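Chapter 9
Containers and Open Storage in the Home

After completing this chapter, students will be able to:
select a basket or bin suited to a given household task;
relate the form of a container to how it is lifted, carried and cleaned;
organize a shared storage area using colour.

Key terms: rim, taper, cutout handle, slotted wall, nesting

Most household goods spend more time in storage than in use. Linens, toys, pantry items and cleaning supplies are commonly kept in moulded plastic containers, and the choice of container affects how readily those goods are found and returned. Chapter 8 dealt with fixed shelving. The present chapter considers containers that are moved by hand.

Section 9.1 examines the parts of a basket. A rolled rim stiffens the upper edge, and a tapered body allows empty baskets of the same pattern to nest. Section 9.2 compares solid and slotted walls. Section 9.3 presents the Workneh household study, in which 29 families reorganized one cupboard over 30 days.

Students should read Section 9.1 before beginning Activity 5.

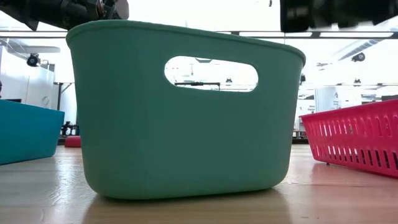 Figure 9.1 Mint-green plastic basket with an oval cutout handle and rolled rim.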